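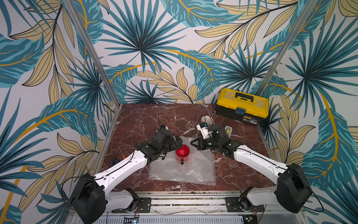
Grovo Wrap is the dataset our student robotics club made as its summer project. It contains 1562 episodes of two robot arms wrapping cups and mugs in bubble wrap, recorded on the club's table in the Costden workshop. Each episode starts from the same layout: the sheet lies flat in the middle of the table, and one object stands upright on it, between the two grippers, as the red mug does. The toolbox and the hand tools stay on the table during recording, so a model trained on this data should learn to ignore them.

Version of this card: Jul 29, 2020

What is in the data

Both arms are driven by a student through a pair of leader arms. We store the joint positions of both arms, the opening of both grippers and the video. After checking, 1549 episodes are complete. The others have missing video at the end, and we kept them in a separate folder called "short".

Objects are hard and soft, coloured and clear. The clear plastic cup was the most difficult for our members, and we asked them to hold it by the rim with one gripper while the wrap is gathered around the lower part.
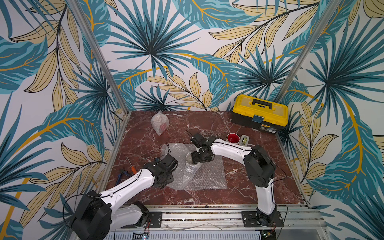 Cameras

There is one fixed camera which sees the whole table, and one small camera on each wrist. The wrist view is very close to the fingers, therefore the gripper covers a large part of it and its nearest parts are not sharp. When an object is under the wrap, the bubbles reflect the light and the edge can be hard to find. With the red objects it is easier, as the rim still shows its colour through the plastic.

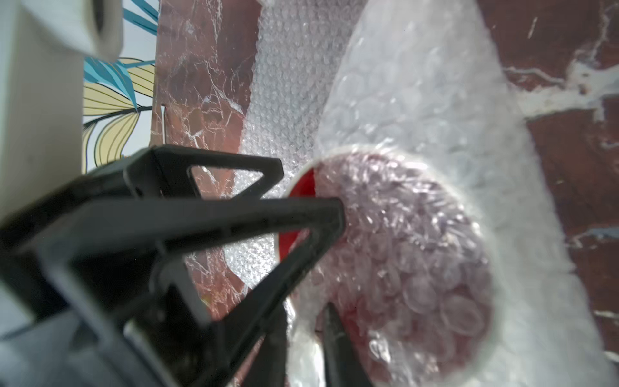

Splits

train: 1183 episodes
test: 379 episodes
The short episodes are all in train. Please remove them if your loader needs the full length.

Known problems

In 5 episodes the left and right wrist videos are exchanged. They are listed in swapped.txt.
The wallpaper and the marble table are the same everywhere, so we do not expect good results on a plain background.

Use

You may use the data for study and teaching. If you publish something with it, please write the name Grovo Wrap and the version date. Corrections are welcome through the issues page, and we try to answer before the autumn term begins.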